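Wistport press notes, thread. Carhuamaca away, second leg, 2024-01-24. First leg finished 1-1, no away goals rule in this competition, so a plain win or penalties. 1/

Wistport lined up in a 4-4-2 that became a 4-2-4 without the ball. The two wide midfielders jumped to the Carhuamaca full-backs as soon as the goalkeeper put his foot on it. Nothing new there, they did the same at home. 2/

What changed was the height of the second line. In the first leg Valquíria Brandão's midfield pair stayed level with the center circle. Tonight they stepped up behind the strikers, and the back four held at halfway. The whole block was shorter by the length of one pass. 3/

Carhuamaca's answer was to drop Yeison Nina between the center-backs. Three against two at the back, so one man is always free. Wistport let the free man have it, provided he was the left-sided one. He is right-footed and had to open his body to see the far side. 4/

That is a trap and it produced the first goal. Left center-back receives, takes a touch inside, Cristian Salazar closes from the blind side. Ball won 30 yards out, one pass, finish low to the keeper's left. Minute 17. 5/

Carhuamaca needed a while to adjust. Their next few goal kicks went long to the right touchline and Wistport won most of the headers. The second balls were more even. Both holding players were late to drop because they had started so high - the obvious cost of the plan. 6/

After half-time Yeison Nina moved back up and the left-back stayed deep. Still three at the back, but now with a left-footed player on the left. The trap was gone. Carhuamaca had the better of the next spell and could play straight through the first line. 7/

The equalizer came from that side. Left-back carries it past Salazar, who cannot press him and cover the inside pass at once. Switch to the far post, header back across, tap-in. 2-2 on aggregate. The marking at the far post was fine. The problem was 50 yards earlier. 8/

Wistport's change in minute 76 was Segundo Ñahui for the second striker. On paper a like-for-like swap, in practice a move to 4-3-3. Ñahui stood on the deep left-back and stayed there. Carhuamaca went long again within two possessions. 9/

Winner from a throw-in, of all things. Short, back, early cross, Brandão arriving from the second line. I would not read much into the throw-in itself. She was only that far forward because the third midfielder behind her let her go. 3-2 on aggregate. 10/

Mixed squads in this league confuse the physical data, so I leave distances out. The 600 figure going around for Wistport's passes also needs care. It includes goal kicks and restarts, and the open-play number is lower. 11/
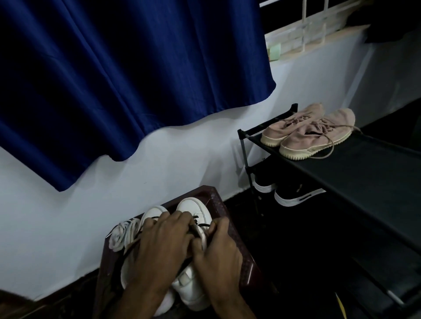
Deisy Nina disagrees with post 7. She thinks the trap was still available after the break and that Wistport's front two were simply too tired to spring it, so the shape gets credit that belongs to the legs. 12/

Fair point, and I can't rule it out. The starting distances between the strikers and the back line did grow after the hour. But the first long spell of Carhuamaca possession came straight after the restart, too early for fatigue to be the whole story. 13/

For the semifinal in February: Grellen build with a back three by default and their left center-back is left-footed. The same trap won't work on them. I would start with Ñahui and the 4-3-3 and keep the 4-2-4 for goal kicks only. 14/

One selection question remains. If Ñahui starts, Salazar has to play inside, where he has less time facing his own goal. He managed it against Drarix in the group stage, although Drarix hardly pressed him. End of thread. 15/

17 replies · 76 reposts · 600 likes

Last updated: 2024-01-24

Recent threads
Drarix and the problem with short corners
Goalkeepers as the third center-back
Grellen's back three, part two
Reading pass counts without restarts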